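件名: Re: 見学会の参加報告をお願いします(Clarnatdale)
送信日: 2020-03-24
差出人: 三枝
宛先: 自動化勉強会ML

三枝です。報告が遅くなってすみません。メモを見返しながら書いていたら長くなってしまいました。

Ponceさんのメール:
> 皆さま
> Macario Ponceです。1月に予定していたClarnatdaleの見学会ですが、
> 私は出張と重なって行けませんでした。参加された方、感想でも
> メモの写しでもかまいませんので、MLに流していただけないでしょうか。
> 特に知りたいのは次の点です。
> ・実演は何をやっていたか
> ・うちのKitadtonの工程に使えそうな話はあったか
> ・次回があるなら申し込み方法

まず全体の感想から言うと、行って本当によかったです! 会場はBrabecの2階にある実験室で、説明が30分、残りはずっと実演と質問の時間でした。スライドより機械の前にいる時間のほうが長い見学会は久しぶりです。

実演の中身は、積み木のような立方体をかごに入れる、という作業でした。赤、青、緑の立方体と浅い編みかごが白い布をかけた台にあって、その奥に白いアームの根元が据えてあります。
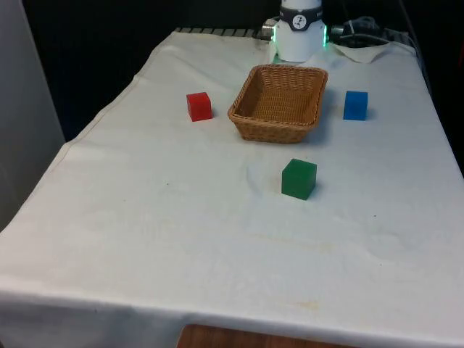 正直、題目を見たときは「それだけ?」と思っていました。ところが担当の方の話を聞きながら見ていると、これが面白いんです。立方体の位置をきっちり治具で決めておくのではなく、毎回手で置き直して、それでも同じ作業として成立させたい、というのが研究の主眼だそうです。Prulolumというのはその制御ソフト側の呼び名で、アームの機種名ではないとのこと(私はずっと勘違いしていました)。

試行はその日までに113回分の記録がたまっていて、失敗した回も消さずに残しているそうです。「失敗の記録のほうがあとで読み返す回数が多い」という話には、横にいた参加者もみんなうなずいていました。うちの作業日報も見習いたいところです。

私が一番見入ったのは、つかみに行く手前のところです。黒いグリッパが指を開いたまま青い立方体の上に来ている、あの感じ。指の開き幅と降りる位置の関係について質問したら、5分ほどかけて丁寧に答えてくださいました。要点だけ書くと、対象より少し広めに開いておくこと、ただし広すぎると隣の物やかごの縁に当たりやすくなること、の兼ね合いだそうです。言われてみれば当たり前なのに、自分の現場では「とりあえず全開」で済ませていました……。
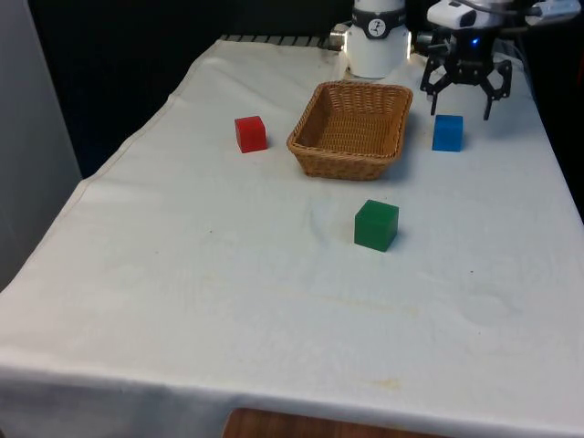
■ 質疑のメモ(走り書きなので抜けがあります)

・かごの形を変えたらどうなるか → 縁の高さが変わると、放す高さの調整からやり直し。浅いかごはそのぶん楽。
・台に布をかける理由 → 置いたときの音と滑りを抑えたいから。しわの影響は調べている途中。
・色の順番は決まっているか → 決めていない。どれから入れてもよい設定で試している。
・1人で運用できるか → 慣れればできるが、見学会のときは必ず2人つくようにしている。

■ かごに入れるところ

かごの中に青と赤、外に緑がひとつという状態のときには、もう見学者はみんな前のめりでした。グリッパの指がかごの奥の縁のすぐ上あたりにあって、近くで見ると縁との間合いがずいぶん狭いんです。説明の方は涼しい顔でしたが、私は勝手にはらはらしていました。

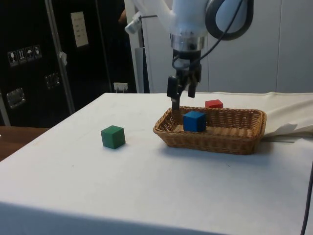 それから、かごの中で立方体どうしが近いとき、次をどこに放すかという話も出ました。先に入っている物を避けるのか、多少触れてもよしとするのか。今のところは後者寄りで、きれいに並べることは目標にしていないそうです。このあたりの割り切りは、箱詰めをやっている方ならきっと意見があると思います。ぜひMLで聞かせてください。

Kitadtonの工程に使えるかどうかですが、そのまま持ってくるのは難しいと感じました。うちは部品が32種類あって、形も重さもばらばらです。ただ、かごへの投入だけを切り出して、種類を3つに絞って試すのはありだと思います。つかむ前の指の開き幅を見直すのは今ある設備でもすぐできるので、私の班では来週からやってみるつもりです。結果が出たらまた書きます。

■ 次回について

日程は未定ですが、またやりたいとのことでした。申し込みはBrabecの受付宛てにメールで、所属と人数を書けばよいそうです。一度に入れるのはおよそ10人までなので、行きたい方は先に私まで連絡をください。まとめて問い合わせます。Ponceさんも今度こそぜひ!

配布資料は紙で1部だけ手元にあります。次の集まりに持っていきますが、先に読みたい方には回しますのでご連絡ください。

三枝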